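Why do we keep band and hotel T-shirts? My textiles project
by Intan Krishnan 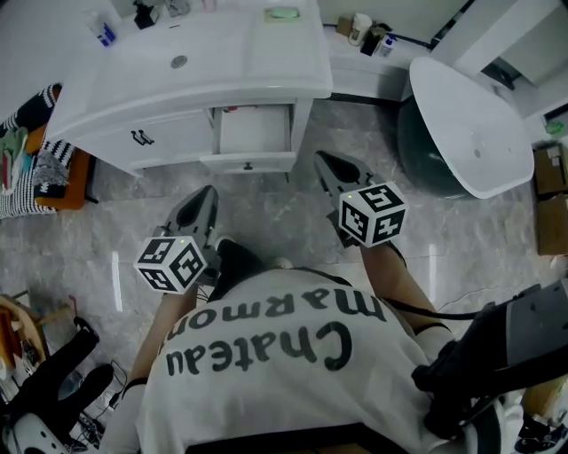
Fig. 1. White T-shirt with "Chateau Marmon" in big black letters.

I picked this topic after a row with my brother Wahyudi, who owns far too many T-shirts with place names on and hasn't been to most of the places. I wanted to know if other people do the same – and they do!

I gave out 100 forms at the Tridham market in January and got most of them back (thank you, Adi Teoh, for standing in the cold with me). The question I liked best was "Have you been where your shirt says?" Lots of people went a bit pink at that one. One man had worn a Rurkton rowing club top for nine years and thought Rurkton was a make of boat.

Black print on white cotton was the favourite by miles. I washed two test prints at 40 degrees, seven times each, and the thick ink cracked first, mostly along the folds. The thin ink only faded a little. I'd have liked to try a tumble dryer as well, but ours was broken.

Next time I'd ask fewer questions and bring more pens.

Contact: Textiles, Fidovell College | © Intan Krishnan | Back to top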